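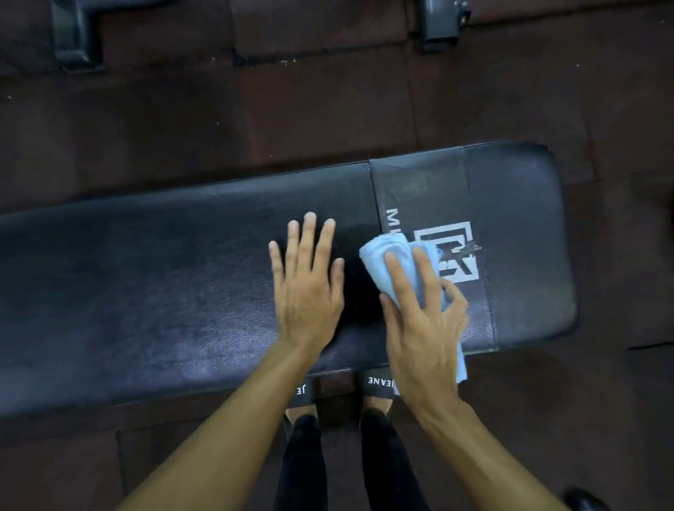

A padded bench on the rubber-tiled floor of a gym.

Barkmont Yoga Centre appoints new head of teacher training

Aug 23, 2023

The Barkmont Yoga Centre has appointed Nicanor Henríquez as its head of teacher training. He succeeds Arsalan Khattak, who held the position for nine years and will continue to lead the centre's Sunrise meditation program.

Mr Henríquez began his study of Iyengar yoga in Skumdale and later completed a residential course in pranayama and Sanskrit chanting at the Dumar Ashram. He has taught at the centre since 2014.

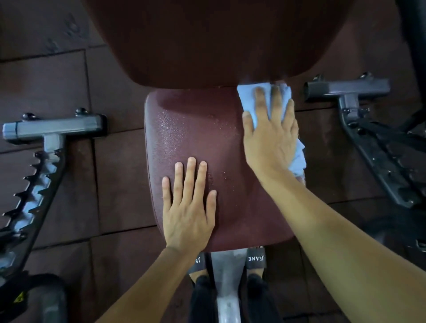

Hands on the seat pad of a weight bench.

Under his direction, the diploma course will be extended from 157 to 292 contact hours. The additional hours will cover anatomy, the history of the classical texts and supervised practice with beginners. The fee for the full course has been set at $3,670, payable in two instalments. Students already enrolled may finish under the existing program or transfer without penalty.

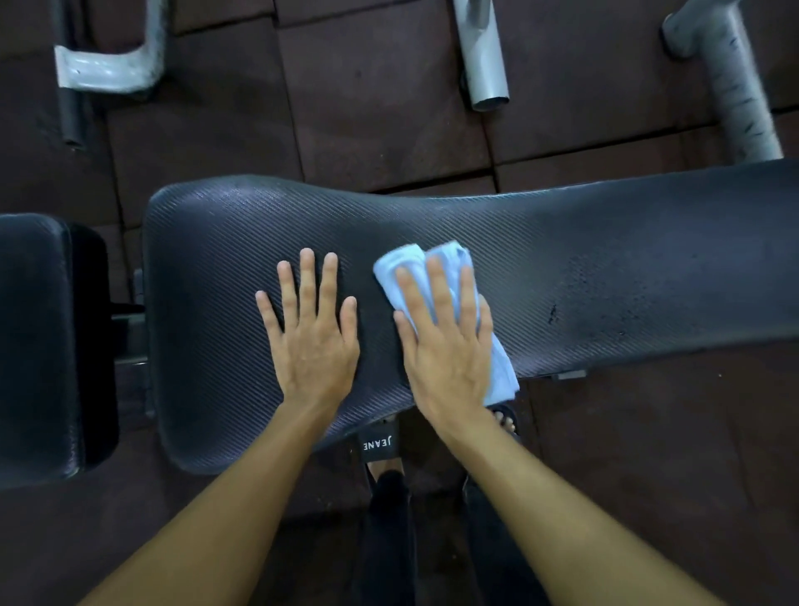 Mr Khattak will also convene the annual Gondal Retreat, to be held in April. The retreat is open to practitioners of all traditions – no previous experience of silent practice is required.

Applications for the extended diploma may be lodged at the centre's front office.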